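About Ridetis

Ridetis is a shared workshop in Flastthorpe where people build robots in their spare time. We have one long room, a lot of extension cords, a drill press that came with the building, and a two-armed robot named Kulta that gets most of our attention on weeknights.

Njoroge Minja and Magdolna Balogh started the place with a rented unit and a bench saw. Njoroge wanted somewhere to build things that would annoy his neighbors at home, and Magdolna had been teaching herself motor control at her kitchen table and was running out of kitchen. We now have 36 members. Some of us write code for a living, one is a retired dental technician (her soldering is a joy to look at), and plenty had never held a hex key before they walked in.

What we're building

Kulta is our big group project, and we love it! Two arms, two five-fingered hands, and more wiring than any of us planned for. Peninah Okoth leads the hand group, and the job on the table these days is drinks: pick up a cup, set it under the spout, work the dispenser. It sounds like such a small thing until you try to write down what your own fingers do when you get yourself a glass of iced tea. How hard do you squeeze? Which finger goes first? Where does your other hand go while all that's happening? We have spent whole evenings arguing about thumbs. 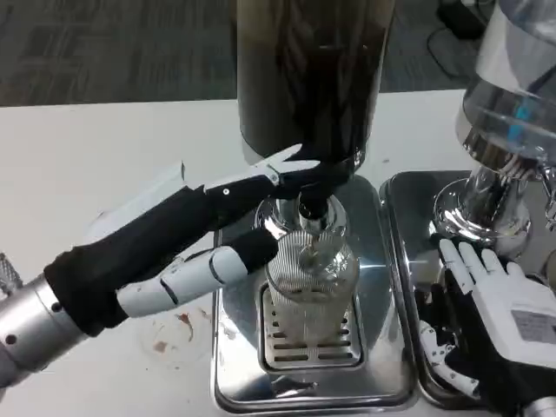
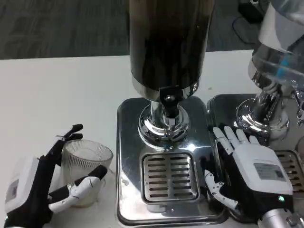
Every practice run goes into the log, good or bad, and the count stands at 1,713. Brian Tanui reads through the bad ones on Thursdays and puts his favorites up on the wall screen, and that's usually when somebody gets an idea. The best fix of the spring came out of one of those nights, when Zawadi Barasa (who mostly builds furniture) asked why we were having the arm come in from above at all. We changed the approach angle and threw out two weeks of code, quite happily.

Smaller builds are just as welcome. The shelves by the door hold a plotter, a chicken coop door opener, a half-finished walking thing with 5 legs, and the Barasa cart, which carries lumber across the room and beeps when it backs up.

Coming by

Open bench is Tuesday and Thursday evenings. Bring whatever you're working on, or come and lend a hand with ours. We can take up to 5 newcomers a night, and someone will show you the tools before you start. Kids are welcome with an adult. Closed shoes, please, and tie your hair back near the drill press.

If you'd like to join the hand group, ask for Peninah. She'll probably give you a screwdriver before you've finished saying hello.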